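**Gripper pair 015: new finger pads, same old slip**

Plimorden says its yellow fingers need fresh pads every 152 folds. I have my doubts. Kornél Csonka swapped ours at 21 and the fleece still slid. He blames the screws on the finger mount, and I'm inclined to agree. Check them before you order a thing from Grasen.
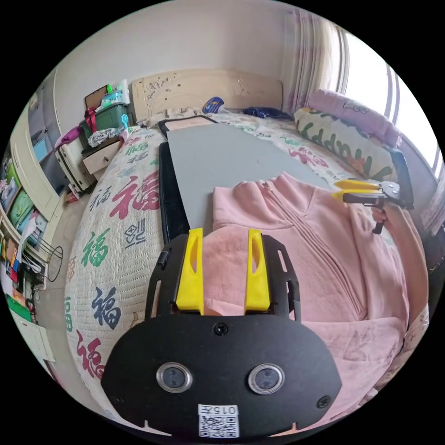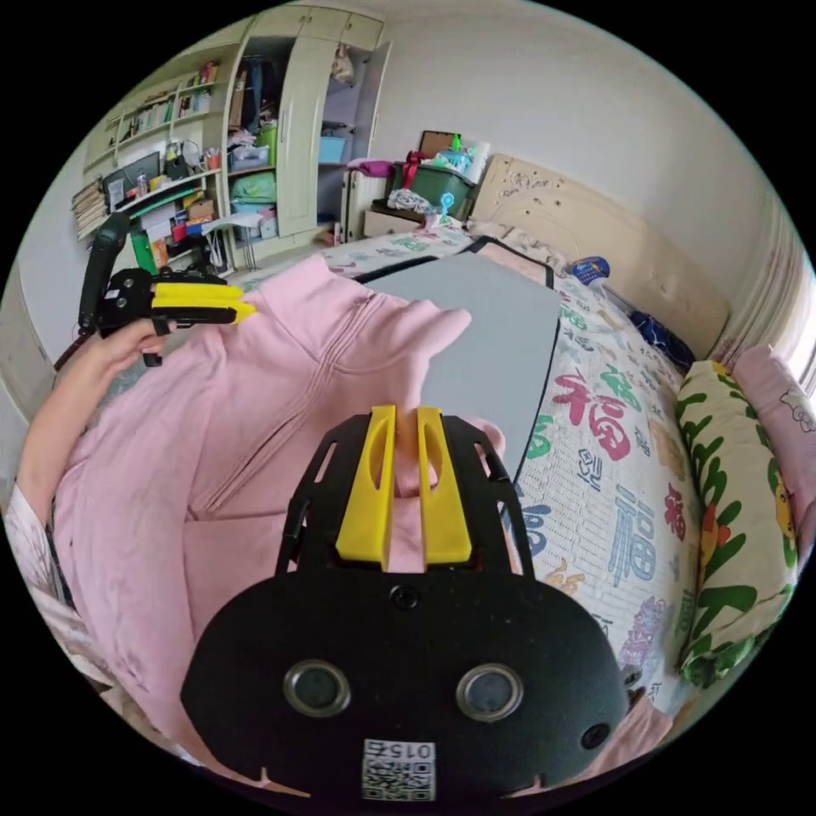
Both grippers at the pink hoodie, fingers on show.

**August checks**

- Wipe the lenses with a dry cloth.
- Try the hinge 3 times by hand.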